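How does a dice know what to do?

By Stoyanova
Sat 27 April
Reading time: 4 minutes
Print | E-mail

I love rolling dice. I love the rattle, I love the little wait while they tumble about, and I love shouting at them when they come up with a one (which they do to me quite a lot). Perhaps you shout at dice too. Lots of people do! Some people blow on them, or shake them for ages, or make everyone else at the table go quiet first.

So do dice listen? No, they don't. A dice is just a lump with spots on, and it has no idea you need a four to win. But there is plenty going on inside a roll, and I think it's one of the best bits of maths there is, because you get to play games while you learn it.

First, a word about words. If you want to be very proper, one of them is called a die and two or more are dice. Nearly everyone I play with says "a dice", so I'm going to say it too.

Why the cube?

An ordinary dice has 6 sides and every side is a square of the same size. That matters a lot. Imagine a dice shaped like a brick, long and flat. It would nearly always land on one of its big sides, and hardly ever stand up on its end. You could still play a game with it, but some numbers would turn up far more than others. With a cube, each side has the same chance. We call that a fair dice.

Have a look at a dice if there's one in the house. Add up the number on the top and the number on the bottom. You should get seven. Turn it over and try another pair — seven again! Dice have been made that way for a very long time, though you can find odd ones that aren't.

The big mistake everybody makes

Let's say you're playing a game and you need a six to start. You roll and you don't get one. You roll again, no six. Again, no six. By now you're thinking, "It MUST be a six next, it's my turn for one!"

I think that as well, every single time, and I'm wrong every single time. The dice can't remember what it did before. It doesn't keep a list. On every roll the chance of a six is one in six, whether you've just had three sixes in a row or haven't seen one all afternoon. Grown-ups get muddled about this too, so do feel free to explain it to them.

My kitchen table test

One rainy day in April I decided to find out if my own dice was fair. It came out of a game called Trinstead, where you race barges along a canal, and I had a feeling it didn't like me. I rolled it 102 times and put a mark on a piece of paper for each number.

If everything came out perfectly even, I'd have seen each number 17 times. I didn't, of course. Some numbers were a bit over and some were a bit under, and that's just what you'd expect. Chance is lumpy! If you rolled a dice six times and got one of each number, that would be the surprising thing. The more rolls you do, the smoother it gets. I did think about carrying on to 657 but my arm was tired and it was nearly tea.

Now try it with two

This is where it gets really good. When you roll two dice and add them together, the totals are NOT all as likely as each other. There's only one way to make two, and that's a one and a one. There's only one way to make twelve. But seven! You can make seven with a one and a six, or a two and a five, or a three and a four, and then each of those the other way round as well. That's six ways out of 36, which beats every other total.

People who make up games know this and use it. In Allia, a game I play with my family, you plant trees on numbered hills, and the number seven hill fills up faster than the rest. The first time I played I put all my trees on hill twelve, as I thought a big number must be a good one. I came last by miles.

Things to try

Roll one dice 34 times and keep a tally. Which number came up most? Do it again and see if the same number wins.

Roll two dice and add them up. Before you start, everybody picks a total to cheer for. The first total to come up ten times wins.

Make your own dice out of modelling clay and squash it a bit on one side. Can you work out which number it likes best? (Don't swap it into somebody else's game. I was told off for that.)

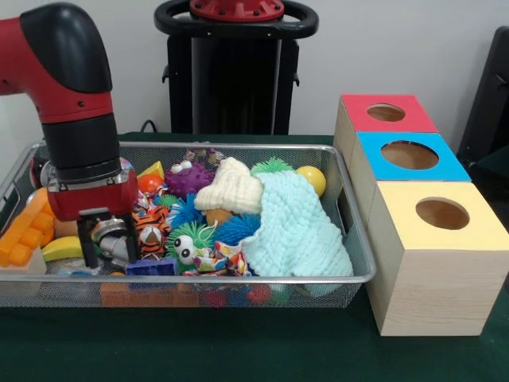 What do you do if a dice rolls off the table?

Most families pick it up and roll it again, but some count it if it lands flat on the floor, so agree on your rule before the game starts.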